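Murna Bathroom Tasks: Gallery

Updated 10 Aug 2025

Murna is our control stack for two-armed humanoids. It takes in head camera images and joint readings and puts out short runs of arm and hand targets, which a separate tracking loop follows. The gallery goes with the bathroom task set, the second set we have worked on after the kitchen one. The set has 2,873 demonstrations at the moment, and 969 of them use both hands on one object. Notes under each picture cover the software that matters most for that task.

Toothpaste tube, both hands 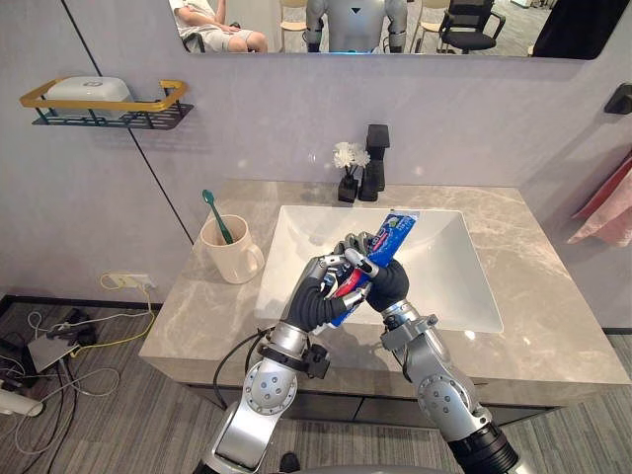

Two-handed work on a small object is hard for a planner that treats the arms as separate. In the February version each arm had its own target and its own timing, and a small lag between them was enough to bend a soft tube or pull it out of one hand. Murna now predicts both wrists in a shared frame fixed to the object. If one arm falls behind, the other slows to match.

Finger commands are handled apart from the arms. The policy picks a closing level for each hand, and the hand controller works out the finger joints from that. We tried predicting every finger joint directly and went back. Training took longer and the grasps were no steadier.

Hands that overlap also hide most of what they are holding. Clilura, the perception module, keeps its last good estimate of the object's pose and moves it along with the wrists until it gets a clear view again. The estimate carries an age, and the planner drops to a lower speed when the age passes a set limit.

Towel on the bar, one hand at each lower corner

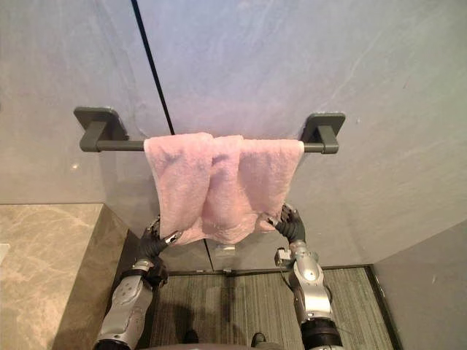

Mahtab Ansari
Perception and Planning Software, Murna

Cloth has no single pose, so Clilura does not try to give it one. For towels it returns a set of edge points with a confidence for each, and the planner chooses a pair it can reach with both arms. Points next to the bar get a lower score to keep the fingers away from the brackets.

The edge model was trained on more than 3,000 labeled views. Folds are still the main source of errors. A crease in the middle of a towel can look like a hem to the model, and a gathered section can be read as two edges. The current fix compares each candidate with the outline of the whole towel and throws out points that fall well inside it.

Reach checks run before any motion is sent. Gape, our replay tool, shows the chosen points, the planned wrist paths and the joint limits on one timeline, and most planning bugs in this set were found there. It can step through a run one control cycle at a time, and it opens logs from the older kitchen set without conversion.

Task scripts and log settings for the bathroom set are kept in the Pustorard repository, under the same folder names as the headings on this page. The replay files need Gape to open.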